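The geese came back to the Olen marshes in October, and by the third week the warden had counted 455. She wrote the number in the log, underlined it and went to see about the one with the ring.

It was a barnacle goose, ringed at Postard, and it walked the dyke alone every morning before the others woke. It stopped at the same three gateposts. At each one it lowered its head and called, twice, and waited. Then it went on.

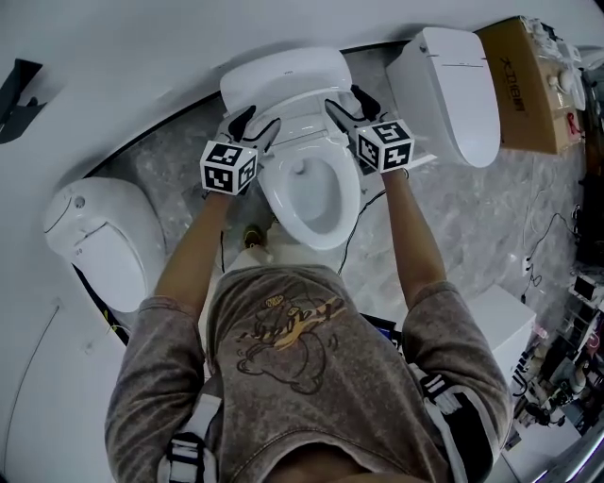 *Short fiction · by the warden's daughter · 11/29/16*

My mother thought it had lost a mate. Geese do look, she said, sometimes for a whole winter. She telephoned the ringing station and read out the number, 174, and a man there found the card. The bird had been caught with another on the same night. The other had been seen at Gridov, in a flock of almost 2,000, and not since.

She named the goose Lu, which she had told me never to do.

When the frost came we carried barley down to the gateposts. Lu would not eat while we stood there. We went back to the hut and watched through the slot, and it ate a little at the first post and nothing at the second.

On the last morning a small skein came in low over the water, 20 birds, very noisy. Lu was at the third post. It called twice, as it always did, and one of them turned its head. My mother put down her pencil. I asked her if she could see a ring, and she said the light was bad and to keep still.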